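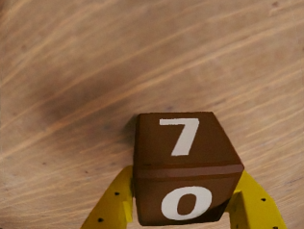
Simulated gripper with a numbered cube between its fingers. Render: Jekville working group

Jekville group issues good-practice rules for simulated robot arm trials

25 Aug 2022

9 shares | 16 comments

A working group based in Jekville has released the second edition of its good-practice document for tabletop manipulation trials run in simulation. The text replaces the draft circulated in May and applies to single-arm setups with a two-finger gripper. It is voluntary, but the test laboratory at Usivmont will require it for all results submitted to its register from next year.

The main change concerns reporting. Under the draft, a laboratory could publish a success rate with no statement of how many trials were run. The second edition sets a minimum of 900 trials per task for simulated results, and 2,000 where the result is used to support a claim about a physical arm. Trials stopped by a software fault must be logged and kept in the total. The random seed for each trial must be stored with the result.

Object marking is covered in section 4. Blocks used in grasping tasks must carry a numeral on each face, with no numeral repeated on the same block, so that orientation can be read from a single wrist view. The numeral must contrast with the face color. Surface texture on the table is permitted, and the file name and version of the texture must be recorded.

Section 5 deals with the work area. The arm's base position must be given relative to a corner of the work board, and the board's own position relative to fixed marks on the floor. The same marks must appear in the simulated model if the model is meant to stand in for a real cell. Any object on the board that plays no part in the task has to be listed as a distractor, including tools and packaging.
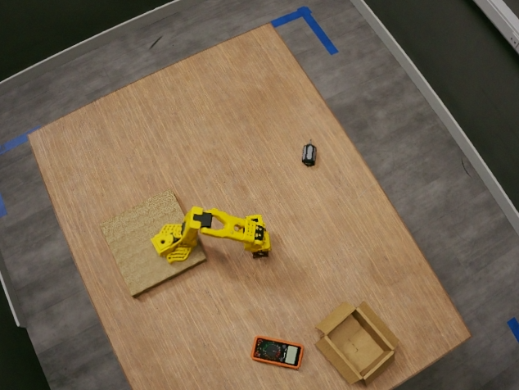 Overview render with the arm, a multimeter and an open cardboard box on the board, and blue tape on the floor.

Camera views are treated separately. At least two are required, one near the gripper and one covering the full board. Results from a policy that uses only one of them must say which.

Rüegg, which supplies simulation software to several members of the group, asked for a lower trial minimum on tasks involving soft objects, where run times are longer. The request was not adopted. Kaltodetti, a maker of small servo arms, supported the minimum and asked for a matching rule on servo backlash. That item has been moved to the third edition.

Comments on the second edition can be sent to the Jekville office in writing and should cite the section number. Results already on the Usivmont register do not need to be resubmitted.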